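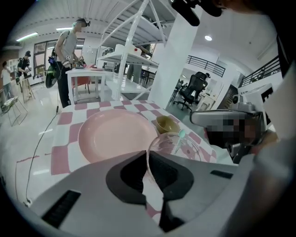
Chapter 3
Setting a Small Table

Most of us learned to set a table by standing next to somebody who was already doing it, and were handed the forks before we were tall enough to see where they went. My own teacher was my uncle, Alfredo Abella, who ate lunch at 11:30 every day of his life and would not sit down to a bare table, even for toast.

In this chapter we begin with the cloth and the plate, and leave the full dinner service for Chapter 4. A checkered cloth is a friendly thing to practice on, as the squares give you straight lines to work from. Smooth it from the middle outward, and let it hang evenly on all the sides you can reach. 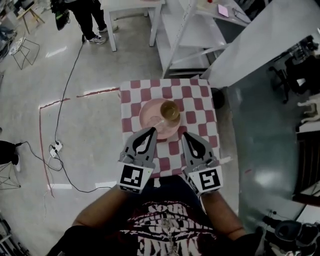
The plate comes next, and then the glass, which in most American homes goes to the upper right, above where the knife would be. On a very small table you may have to bring it in closer, or even stand it on the plate until everyone is seated (my uncle did this all the time, and I still do!).

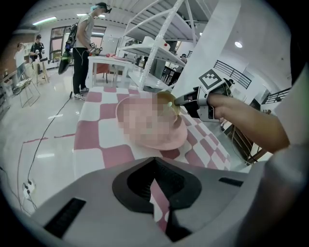
Spoons belong to the right of the plate, bowl facing up. Pick them up by the handle and set them down gently, about an inch from the rim.

Words to know: place setting, rim, drop, service.

Before you read on, set one place at home and sketch it in your notebook. You will need the sketch for the activity on page 32.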